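Can a Machine Clear the Kitchen Table Yet?

26 February 2019

Short answer: parts of it. Robot vacuums handle open floors well enough. A table full of mixed items is harder, and most arms still work slowly and need a tidy start. If you are trying one at home or in the shop, these tips save time.

Sort by shape first. Bowls and cups are the easy jobs. Flat things like cloths and spoons give a gripper very little to hold.

Leave gaps. Two fingers' width between items is enough for most grippers.

Use a tray with raised sides as the drop-off spot, and keep it in the same place every time.

Keep knives and graters for yourself - a dropped blade is not worth the help.

Time it. Our test load at Talby took 14 minutes by machine and 2 by hand. Wiping down was still a hand job.

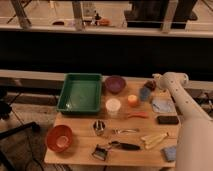
Mixed load on a wooden table: green tray at the back left, bowls, cups, a folded cloth and a sponge.

For now, let the machine move the cups while you wash the sharp things. Check the gripper pads for grease every 15 runs and wipe them with a damp cloth.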